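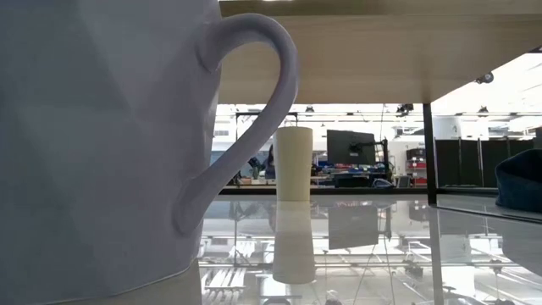

How many mugs should a shared shelf hold? One for each person who drinks from it on a normal day, plus two for visitors. Anything past that goes in a box.

Okay so that's the rule we're going with at Felville and yes I know people have feelings about it. The mug situation got a full going-over this month. Long overdue. Quick rundown before I have to run for the 4:00 bus.

The shelf. Glossy surface now, wipes down in seconds, and you can see every fingerprint on it (sorry). Please don't drag things across. Lift. The tall cups go toward the back, mugs in front with handles pointing right so you can grab one without knocking its neighbor over. Left-handers, come talk to me, we'll work something out. Nothing stacked. Stacking is how we lost the green Zimska ones, both of them, in one morning.

The rejects. We pulled 19 mugs. Chips on the rim mostly. A chipped rim is a cut lip sooner or later so those are gone, no appeals. Mugs with a chip on the foot only are in the box marked PLANTS and you can take them home, there's a decent one with a fox on it. A hairline crack inside counts as a chip. Tap it with a fingernail, if it sounds dull instead of ringing, out it goes.

Tea stains. Baking soda, a little water, soft cloth, rub, rinse. Works on nearly everything. Leave the scratchy green pad alone, it takes the shine off the glaze and then the stains come back twice as fast. For the realy bad ones, fill with hot water and a spoon of baking soda and leave overnight, with a note on it so it doesn't get dumped. I did 11 that way over two nights.
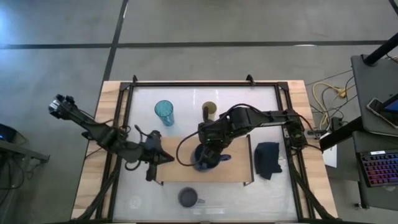

Where should you put a mug down on a wooden table? Toward the middle and away from the edge, on something flat that wipes clean, so the rim of the table isn't taking the rings and your elbow isn't taking the mug.

Tables, then. The wood is nice and we'd like it to stay nice. Covers are staying on in the middle, bare wood at the sides. If the cover has wrinkled, smooth it out from the center with your hand before setting anything tall on it. A tumbler on a wrinkle will go over, I have seen it, I have mopped it. Rings on the bare wood: dry cloth first, right away. Old white rings sometimes come up with a dab of plain mayonnaise left for an hour. Sounds awful, smells a bit awful. Try a corner first.

And that's a concrete floor under there. No give at all. A dropped mug is a finished mug. Broom is behind the door, small pieces get a damp paper towel after sweeping, and please wrap the bits in newspaper before they go in the trash. Somebody got a nasty poke from a bag in September.

New stuff. We ordered 10 replacements from Wuvenine. Plain, straight sides, wide bottoms, handles you can get three fingers through. I wanted the thin-rimmed ones, got outvoted, fine. They should be in before the next newsletter. Cozma also had a sale on tumblers but the ones I held were so light they'd blow over in a draft, so no.

Glaze people, a word. Several of you asked about handmade mugs and wether they can go on the shared shelf. Yes if you're okay with other hands on them. Check the bottom first. Bare clay on the foot can be rough and will scratch the shelf, so rub it down with fine wet sandpaper, or stick on a felt dot. Dots are in the drawer with the tape. Drips are lovely, love a drip, just make sure there isn't a sharp bead where one stopped.

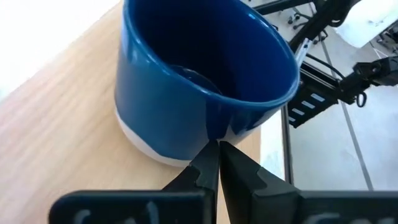 Deep blue glaze, drippy edge, white at the base.

Washing. By hand for anything handmade or with a metallic trim. Everything else can go in the machine, top rack, tilted a little so water doesn't sit in the foot. Dry the bottoms before they go back on the glossy shelf or you get those circles. Don't leave spoons standing in them, the gray scratches inside are from spoons.

Labels: masking tape and pen on the BOTTOM only. Tape on the side goes gummy in the wash and I'm the one picking it off.

The PLANTS box stays out through the end of the month, then it gets cleared. Fox mug still in it as of noon. Next time, the cutlery drawer.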